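Stelletti Finger Pad Set for Parallel Grippers
Item 421 - sold in pairs - in stock at Prirel

Flat replacement pads for two-finger grippers. The maker rates them for 2000 closing cycles. We would treat that as a best case, and a cell that handles thin plastic will probably tell you sooner.

We stock them because tabletop cells wear out pads faster than people plan for. Stacking cups is a fair test. The walls flex, the rim tilts, and a worn pad lets the cup turn at the last moment. Plenty of owners then blame the camera or retrain for a week before they look at the fingers.

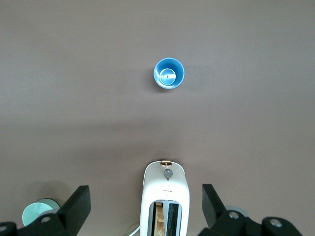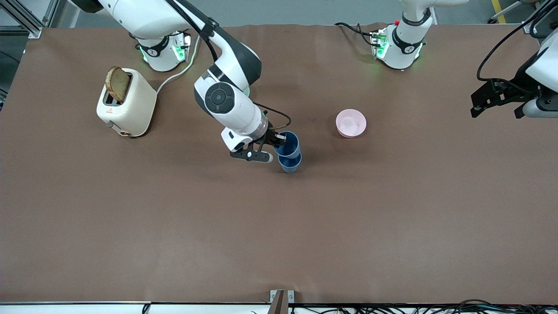 Two-arm tabletop cell, wrist view and fixed view.

Fitting: power down the arm, open the fingers fully, and take off one pad at a time. Clean the seat with a dry cloth. Check the bracket bolts while you are there. Run 10 slow open-and-close moves before you put anything in the grip, and check that the cable at the wrist still swings free.

Skip the "pro" adhesive kit from Flerberg. We tried it and saw no difference, except on the invoice. The Nogueira pads cost less but come slightly thick, so you will have to reset the closing width.

Price: $23 per pair. No returns once fitted.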